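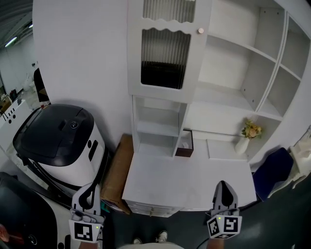
Tips for working alongside the machines: tidying, shelves and small rooms

Collected by the day crew at Leone, for anyone who cleans and resets rooms for a living and has just been told that part of the job is going to be automated. Most of it will do for a home workshop or a back office too.

We look after furnished rooms and small offices at Enderwood. The floors went over to machines first, and the tidying of desks and shelves is going the same way, a bit at a time. Some of us now spend part of the shift with hand-held grippers, doing the ordinary jobs slowly so that they can be recorded and learned from. The rest of the shift is what it always was.

Before the shift

Clear the floor first. A bin pulled out by the width of a hand will send the floor machine round it and leave a strip of dust against the wall. Push bins right back, lids shut, and do the strip by hand once a week whatever the machine's report says.

Flatten cardboard boxes or take them out. A box stood on end beside a cabinet gets left there for months, as the machine has learned to go past it and so have we.

Lift trailing cables off the floor. Velcro ties are better than plastic ones because you can undo them without scissors. If you are wearing or carrying anything with a cable on it, run the cable down the side of your weaker hand and clip it at the belt.

Wear closed shoes with a grip. You will be looking at your hands most of the time and not at your feet.

Using the grippers

Take ten minutes with an empty shelf before you pick up anything that matters. Open and close on air, then on a folded cloth, then on a tissue box. A tissue box is good practice - it dents if you squeeze too hard, and you can see the dent.

Hold things low. A small vase wants taking near the base and moving along just above the surface. If there are dried flowers in it, go slower still, as the heads drop off if you stop suddenly. Keep a soft brush handy for the bits.

Small round knobs are awkward. Come at them from the front, close gently, and pull in a straight line. If the fingers slip twice, stop and wipe the pads with a damp cloth. Nine times out of ten it is polish.

Do not put spray polish on a cabinet on the same day you are going to work it with grippers. Warm water with a drop of washing-up liquid, then a dry cloth, is enough for white painted furniture anyway.

Keep the markers and the pads clean. Marker faces get a dry microfibre cloth and nothing wet. Pads can be wiped damp. Don't use kitchen roll on either as it leaves fluff.

Put the grippers down flat when you talk to someone. It is surprising how quickly you forget you are holding them and go to scratch your nose.

Slow is fine. When we started, people rushed because they felt watched. A steady pace with a clean finish is worth more than a quick one, and it is easier on the wrists.

Shelves and cabinets

Fluted glass holds dust in the grooves. Wipe up and down with the ribs, never across. An old soft toothbrush gets into the corners where the glass meets the frame. The same goes for scalloped or curved trim, where a cloth over one finger does better than a duster.

Grooved drawer fronts need a brush first and a cloth second. Wet the dust and you have paste.

Empty cubbies still want doing. Look for small screw holes on the inside walls, as dust settles in the lower edge and shows up grey on white. A cotton bud sorts it. The machines are not good at this and may never be, so it stays on our list.

Leave some compartments empty on purpose if you have the choice. A shelf packed to the front is hard for a machine to work in and not much fun for a person either.

Give each thing on a desk one place and keep to it. We used to let each cleaner set a desk as they liked. Now there is a plan for each room, which some of us found irritating. It has cut down the notes from tenants asking where their things have gone, so we have mostly come round.

What has changed in the job

The Curkent floor machines do the corridors between five and seven in the morning. That took away the heaviest mopping, and two people on the crew with bad backs have been glad of it. It also took away the quiet early hour, which a few of us miss.

More of the day is now checking. You walk the route after the machine, look in corners, and write down what it missed. Ask for checking time to be put on the rota as its own job. At first ours was not, and it was being done in tea breaks.

We logged 1,952 practice pick-ups in April across the whole crew. The target had been 200 per person, and it was dropped after complaints about sore thumbs. If you are set a target like that, ask for it to be by the hour, with a break in it. We now stop for five minutes in every thirty and swap to ordinary cleaning after two hours.

Ask what is recorded and who sees it. We wanted that in writing and got one page, pinned up by the sink. It says the recordings are for training the machines and will not be used to judge anybody's work. Get yours before you start, as it is harder afterwards.

Move personal things out of view. Post, family photographs and screens should be turned over or put in a drawer, and the tenant told beforehand.

Pay is the other question. Gripper work here goes on the higher rate because it needs training. It took some arguing. Grindorard, who run the building, agreed to it on a trial basis, and the trial is still going.

Small things that help

Hand cream at the end of the shift, never at the start.

Short fingernails, and watches off.

A plain shirt with close cuffs. Loose sleeves catch on knobs.

A spare set of pads in a labelled tub. An old margarine tub does perfectly well.

Put the lights on before you begin. A bright room next door and a dim one where you are working makes it hard to judge distance.

If something gets broken, write it in the book the same day and say whether it was a hand, a gripper or a machine. The book is kept in the cupboard by the back stairs - please put the pen back.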